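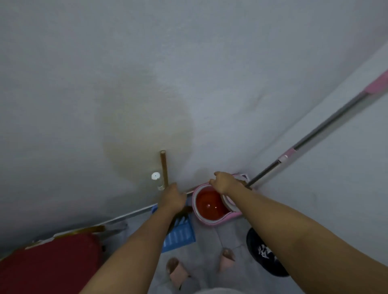 Back bedroom wall, stain goes nearly to the floor

Stain keeps bleeding through my paint
Posted by musgate_mel, 2025-02-11

Hi all! I've put two coats of flat white on a bedroom wall and the yellow-brown mark comes right back every time - it shows up while the paint is still drying, which is maddening. The leak was a radiator pipe and the plumber fixed it 21 days ago. Do I need a third coat or a different paint? I'd love to not cut out the drywall (my in-laws arrive at the end of February and that's their room).

Suleiman Akinola
More wall paint won't do it. Water-based paint wakes the stain up and pulls it to the surface, so you could put on 20 coats and still see it. Get a shellac or oil-based stain blocker, go a few inches past the dark rim, let it dry, then paint as normal. Open the window, that stuff stinks. Before any of that, borrow a moisture meter and compare the bad patch with a good bit of the same wall. If the numbers don't match, wait. Press along the bottom too - soft drywall has to come out, sorry.

dovthorpe_dad
had this in our hallway, just put a bookcase in front of it lol

Venau77
What Suleiman said. I skipped the meter on mine and had to redo the whole thing. Also throw away the brush after shellac, cleaning it is miserable.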